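June, notebook 4, merchant ship files

Back on the Besex this morning and what a good morning it was! Viola got the second half of the owners' letter book transcribed overnight (she swears she slept) and it fills nearly the whole gap between the refit and the second Baltic voyage. For months we've had the ship sitting at Otley's yard with no cargo, no master and no explanation, and now we have all three in one batch of letters.

What we know now:

Besex, ship-rigged, 312 tons burthen after the refit. The earlier survey says 276. I had been treating these as two different vessels with the same name, and I'm very happy to be wrong. The letter to Otley asks for her to be "lengthened and raised upon" and grumbles over the bill, so the jump in tonnage is a rebuild. Ewan called this last winter and I owe him lunch.

Master for the next voyage is Gunn. Only the surname so far. He signs with a huge looping G that I now recognize from across the room. He also turns up on a receipt for sailcloth in the other box, which means the box Ewan wanted to send back to the store is staying right where it is.

Cargo out: 1,000 deals' worth of empty space, as far as I can tell, plus ballast. Cargo home: timber, hemp, and 30 barrels of tar that the owners argued over for two full pages. I love these people. They will write four lines on a man lost overboard and two pages on tar.
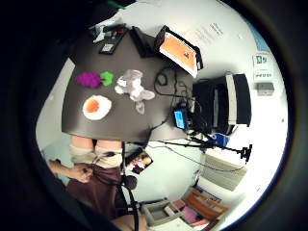
Desk, mid-morning. Grapes, egg and the tablet.

Checked the spelling problem again. Besex, Bessex and once Besecks, all in the same clerk's hand. I've put every variant in the index with a pointer to the main entry. Viola wants to keep the original spelling in the transcripts and I agree, so no silent corrections from here on. If you fixed any in the first batch, please put them back!

Then the insurance question. The premium for the homeward leg is higher than for the outward one, and I first read that as a war rate. Viola thinks it's only the season - they were leaving late, with ice a real worry, and the letters do mention ice twice. I'm leaning her way, but the policy itself would settle it. Ewan is going to look in the broker's ledger under G as well as B, as some of those entries go by master.
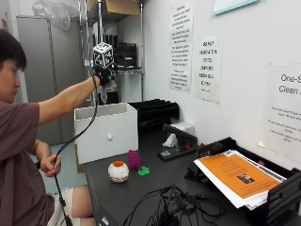

Glove with the marker cube on top, white box on the table.

3:40 pm. Found the loss! Or a loss. A note pasted inside the back cover says the ship "took the ground on the Drilgate" and was got off with her rudder gone. None of us has heard of the Drilgate. Could be a shoal, could be a channel, could be a bad reading of something else entirely (that second letter might be a u). Tried the two older charts and came up empty. It's such a good lead though, and if she was got off then there should be a repair bill, and maybe Otley again.

To do:
Ewan - broker's ledger, G and B
Viola - last eleven leaves, then check my reading of Drilgate cold, before looking at mine
Me - redo the tonnage note, merge the two Besex entries, look for a rudder

Box 2 goes back on the lower shelf, please, spine out.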